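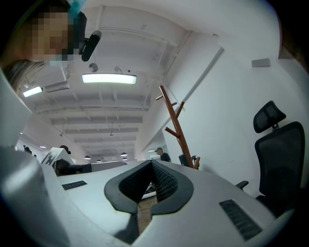 Parquet clair, bois huilé, petits bobos : mes astuces pour un plancher qui vieillit bien

Publié en septembre, rubrique Maison

J'adore les planchers en bois. Je les adore même rayés, même grinçants, même avec la petite auréole laissée par le pot de basilic de l'été dernier (je plaide coupable). Depuis que nous avons emménagé à Lerbridge, dans une maison où il y a du bois clair dans presque toutes les pièces, j'ai essayé à peu près tout ce qu'on peut essayer sur un sol, y compris deux ou trois choses que je ne referai jamais. Je vous mets tout ici, en vrac mais par thème, et je compléterai au fil de vos messages !

Savoir ce qu'on a sous les pieds

Avant de sortir le moindre produit, faites le test de la goutte d'eau. Vous déposez une goutte dans un coin discret, derrière une porte par exemple, et vous attendez quelques minutes. Si elle reste bien ronde, le bois est sans doute vitrifié. Si elle s'étale doucement et laisse une trace un peu plus foncée, il est huilé et l'huile commence à fatiguer. Si elle blanchit, il y a de la cire là-dessous.

Tout le reste dépend de cette goutte. Un savon pour sol huilé laisse un film gras sur un vitrifié, et un nettoyant pour vitrifié dessèche un sol huilé. J'ai fait l'erreur dans l'entrée et j'ai patiné joyeusement pendant une semaine.

Le balai d'abord, toujours

Ce qui raye un parquet, c'est surtout le sable. Les petits grains qui arrivent sous les semelles et qu'on promène ensuite d'une pièce à l'autre ! Un passage rapide au balai à franges sec chaque soir, c'est deux minutes, et la différence au bout d'un hiver est spectaculaire.

Pour l'aspirateur, prenez la brosse à poils souples et vérifiez les roulettes. Les miennes avaient ramassé un gravillon minuscule, coincé dans la gomme, et j'ai maintenant une jolie ligne courbe devant la bibliothèque. Un coup d'ongle dans chaque roulette avant de commencer, voilà ma nouvelle religion.

Un bon paillasson dehors, un deuxième dedans. Celui de l'intérieur se secoue souvent, sinon il rend au sol tout ce qu'il a pris.

Laver sans noyer

La serpillière doit être essorée à fond, puis essorée encore une fois. Si le sol met plus de deux minutes à sécher derrière vous, c'est trop mouillé. J'utilise deux seaux, un pour l'eau savonneuse et un pour rincer, et je change l'eau de rinçage dès qu'elle devient grise.

Ma recette pour le bois huilé :
un seau d'eau tiède
deux cuillerées à soupe de savon noir liquide, à l'huile de lin de préférence
rien d'autre, surtout pas de vinaigre

Je sais, le vinaigre est partout dans les pages d'astuces, et je l'aime beaucoup dans la bouilloire. Sur un sol huilé, il ternit. Sur un vitrifié, une petite dose très diluée de temps en temps ne fait pas de drame, mais l'eau tiède avec une goutte de liquide vaisselle doux marche aussi bien et sent meilleur.

On lave dans le sens des lames, en reculant vers la porte. Et on ouvre une fenêtre !

Les taches, une par une

Le gras : terre de Sommières, sans hésiter. On en met une bonne couche, on laisse toute la nuit, on aspire le matin. Pour la tache d'huile d'olive de la cuisine il m'a fallu trois nuits, et la dernière trace est partie avec la troisième.

Le feutre : un peu d'alcool ménager sur un coton, en tamponnant du bord vers le centre. Essayez d'abord dans un coin, certains vernis n'apprécient pas du tout.

La cire de bougie : un glaçon dans un sachet posé dessus jusqu'à ce que la cire devienne cassante, puis une vieille carte de fidélité pour la soulever. Jamais de couteau.

Le chewing-gum : même méthode, même carte.

L'auréole blanche : sur un bois ciré, un bouchon de liège frotté doucement en petits ronds, puis un peu de cire. J'étais très sceptique et je suis convertie.

La tache noire autour d'un clou ou sous un pot : là c'est plus sérieux, le tanin a réagi avec le fer ou l'eau est entrée en profondeur. On ponce localement, à la main, et on rehuile. Mettez des soucoupes sous les pots, et des cales sous les soucoupes pour que l'air circule.

Rayures et petits creux

Pour une rayure superficielle sur du bois clair, le cerneau de noix fait des merveilles. On frotte, on attend un peu, on lustre au chiffon. L'effet s'estompe au bout de quelques mois et on recommence, ce qui n'a rien de désagréable.

Pour un creux (une casserole tombée, un coin de meuble), si le bois est brut ou huilé, essayez la vapeur ! Un linge de coton humide plié en quatre, le fer à repasser bien chaud posé dessus quelques secondes, on soulève, on regarde, on recommence. Les fibres écrasées gonflent et remontent. C'est Signe Sæther, ma voisine du dessus à l'époque de l'appartement, qui m'a montré ça sur sa table, et j'ai passé le dimanche suivant à chercher des creux partout chez moi. À éviter sur un sol vitrifié, le vernis blanchit.

Pour les entailles plus profondes, la pâte à bois ou le bâton de cire dure. Choisissez une teinte légèrement plus claire que le sol, elle foncera avec le temps et les passages.

Faire taire une lame qui grince

Du talc. On en saupoudre le joint, on le fait descendre avec un pinceau sec, on marche dessus en dansant un peu, on balaie l'excédent. Ça tient quelques mois. Si le grincement revient toujours au même endroit, c'est que la lame bouge sur sa lambourde, et il faudra une vis. Repérez d'abord la lambourde en tapotant : le son devient plus mat.

Attention au talc juste après, ça glisse. Chaussettes interdites !

Sous les meubles

Des patins en feutre partout, sous les chaises, sous la table, sous le pied de lampe. Les patins à clouer tiennent beaucoup mieux que les adhésifs, surtout sous les chaises qu'on tire dix fois par jour. Je les inspecte au changement de saison, car un feutre usé plein de poussière se comporte comme du papier de verre.

Pour déplacer une armoire sans aide, glissez une vieille couverture pliée sous les pieds et tirez doucement la couverture. Videz l'armoire avant (oui, je dis ça par expérience).

Rehuiler : le beau chantier de l'automne

J'attends ce moment toute l'année ! Septembre est parfait, il fait encore assez doux pour aérer et le chauffage n'a pas repris. On dégage la pièce, on aspire deux fois, on lave et on laisse sécher une journée entière. Ensuite, un voile d'huile très fin, au chiffon ou à la brosse plate, toujours dans le sens du fil. Au bout d'un quart d'heure on essuie tout ce que le bois n'a pas bu, sans quoi ça colle pendant des jours.

Une couche mince suffit pour un entretien. S'il reste des zones mates le lendemain, on reprend seulement celles-là.

Très important, les chiffons imbibés d'huile peuvent s'enflammer tout seuls en séchant en boule. Je les fais tremper dans un seau d'eau, puis je les étale à plat dehors, bien séparés, avant de les jeter.

L'air de la pièce

Le bois bouge avec l'humidité. Les petits joints qui s'ouvrent en hiver se referment en général au printemps, alors ne vous précipitez pas pour les boucher. Un bol d'eau sur le radiateur aide un peu, quelques plantes aussi. Et tournez vos tapis de temps en temps : le soleil change la couleur du bois, et le rectangle qu'on découvre au bout de cinq ans sous le tapis du salon surprend toujours.

Vos astuces

Ultan Coughlan m'écrit qu'il passe un vieux collant en nylon au bout de son balai pour attraper la poussière le long des plinthes. J'ai testé hier matin avant le café, c'est formidable, j'ai fait toute la maison.

Une lectrice me demande si l'on peut mélanger deux marques d'huile. Je l'ai fait une fois dans le couloir, après un essai sur une chute de bois, sans souci. Faites l'essai quand même, et laissez sécher la chute deux jours avant de juger la couleur.

La prochaine page sera consacrée aux plans de travail en bois, avec le grand dossier des traces de betterave. Envoyez-moi vos questions d'ici là !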